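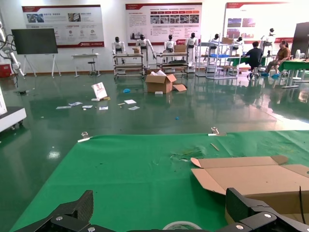

Vista da câmara de punho, com os dois dedos da garra sobre o pano verde.

Rilport – comparação de garras, leia-me

Esta pasta contém os registos da comparação entre a garra Grusten e a garra Chege, montadas no mesmo braço e com o mesmo controlador Fevley. São 828 episódios, gravados em maio.

Organização
grusten/ dedos pretos, abertura padrão
chege/ dedos finos
notas.txt observações do operador

Cada episódio tem no máximo 40 segundos. O limite de corrente ficou em 3000 mA para as duas garras.

Problemas conhecidos
Em quatro episódios da Chege falta o sinal de força – pedimos que não sejam usados para médias. A calibração da câmara foi feita só uma vez, antes da primeira gravação.

Dúvidas e correções: escrever a Godfrey Mushi.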